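Mural bench notes, August, started 7:40 a.m.

Coffee in hand, scaffold not up yet, so I'm writing this before I forget what we did last night. For anyone picking this up after me: we're on the stairwell wall at the old Millow cannery offices, the one with the harvest procession that was under the paneling. Vesna Georgiev has the east half, I have the west half and the awful bit over the radiator.

First, the paint. I'd been telling everybody this was oil on plaster and I was wrong! The swab test near the baker's apron picked up color with plain deionized water in under a minute, which oil of that age has no business doing. Vesna thinks casein on the figures and something cheaper on the sky, maybe a distemper left over from doing the hallways. I think she's right (she usually is, it's very annoying). So all the wet cleaning I had penciled in for the sky is off the table. Dry sponge only up there, and go gently, the blue comes away if you so much as lean on it.

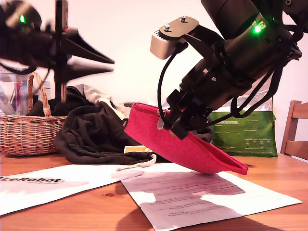

Second, the signature. We have "Onyshchenko" in the lower right, pretty clear once the grime was off, and then a second line under it that I still can't read. I tried raking light from the left, then from below with the flashlight flat against the wall. Best I can get is a capital B or R and then a long word with a double letter at the end. Could be Brarkell, the sign shop that did the lettering on the front of the building. That would be a lovely thing, if the sign painter was up there helping with the mural, but I'm not putting it in the report on the strength of one letter and a good mood. Will try the infrared when we get it back from the other job.

The paneling nails. Ugh. Whoever boarded this over used whatever was in the truck, so there are three kinds of nail and one kind of screw, and they went straight through faces without a second thought. The woman with the goose has one through the cheek. I've stopped pulling them with the end nippers since the plaster around them was coming with it. What works better: a drop of the consolidant around the shank, let it sit overnight, then turn the nail a little before you draw it. Slow, but I lost no paint at all on the last row, compared with a thumbnail-sized flake on the row before (bagged and labeled, it's in the top drawer with the others, please don't tidy that drawer).

Fill tests, for the record:

Patch A, lime putty and fine sand, 1 to 2. Shrank. Hairline all the way round.
Patch B, same with a bit of marble dust. Much nicer, takes a surface, slightly too white.
Patch C, the ready-mixed stuff from the Zosbridge supplier. Smooth as butter to apply, and then hard as a dinner plate. Too strong for this plaster, I'd be scared of it in a damp winter.

Going with B, toned down with a little raw umber. Vesna wants to try it with the coarser sand as well, and she's going to do that on the spare board, not on the wall.

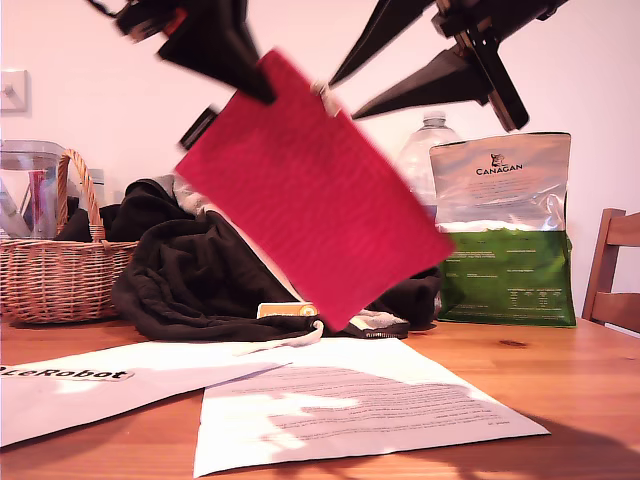 10:15 a.m. Scaffold's up. Spent the first hour just looking at the top edge, which I'd never had my nose close to before. There's a pencil grid! Squares of 5 inches, very faint, with little numbers along the side, and you can see where he ignored it completely when he got to the horses. One horse was drawn a full square lower and moved up, and the old hind leg is still there under the brown if you get the lamp right. I yelled for Vesna and she came up so fast she left her glasses on the landing.

I want the grid traced before anybody consolidates that strip. Mylar, soft pencil, no pressure. It shouldn't take more than an afternoon and we won't get another chance once the Japanese tissue goes on.

Facing tissue: the strip over the radiator is all faced now, 34 pieces, overlapped like shingles with the bottom row first. The heat has cooked that area for decades and the paint is curled up in tiny cups. I ran the humidifier tent over it for ten minutes at a time and most of the cups relaxed enough to lay down under silicone paper with a warm spatula. A few just snapped. Those are marked in red on the overlay.
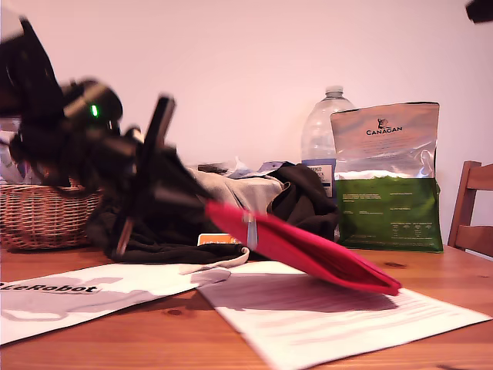

Also somebody from the building company came by and asked if we could "just cut it out in one piece" so they can get on with the stairs. I was polite. I explained that it's painted right onto the wall and the wall is holding up a good part of the roof. He said he'd talk to his boss. The sawing on the floor below did stop after lunch, so maybe he did. The dust sheet on the stairwell door needs to be taped on all four sides though, it was flapping again and there was grit all over my clean patch.

Afternoon, quick list so I don't lie awake:

Order more silicone paper and the small cotton swabs.
Ask about the infrared camera, again.
Photograph the pencil grid before tracing.
Move the humidity logger off the radiator shelf, it's been reading high and I think it's the shelf.
Find out if the cannery wage books still exist. If Onyshchenko was on the payroll he might be in there, and maybe the second name too.

4:50 p.m. Coarse sand version of B is on the spare board. Looks gritty to me, Vesna likes it. We'll check it for cracks in the morning.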